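Week 5 handout: Comparing hands in the simulator
Robot Manipulation Lab, Wednesday section

OK, so last week we got everybody's arms moving, and this week we finally get to pick things up! I've loaded two hand models for you, the Woleck and the Mikeo. They bolt onto the same arms and take the same commands, but they close very differently. The Woleck is stiff and quick. The Mikeo gives a little at the fingertips, and I like it better for round stuff (you may disagree, and I want to hear why).

What to run
Do 50 grasps with each hand in the Bickerstaff yard world. Leave the controller at gain 141 for the first batch, then try your own number. Please don't touch the time step — Everaldo Toledo set it to 2000 Hz and contact goes haywire if you drop it.

What to write down
For every miss, note where the fingers first touched. "It slipped" is not enough! I want to know if the object rolled out toward the thumb or squirted forward. Save the head camera view too, but be careful with it. Once the fingers close they hide a lot of the object, and a grip that looks great from up there can be hanging on by one finger.

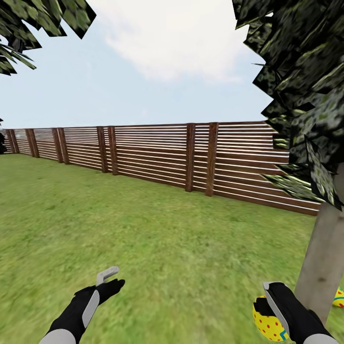 Fig. 23. Head camera view in the yard world, egg in the right hand, left hand open.

Eggs are nasty because the contact patch is so small. Start with a slow close, then speed up. If your hand jitters after contact, lower the gain before you blame the model.

Logs go in the Flokenen folder before class, one per hand.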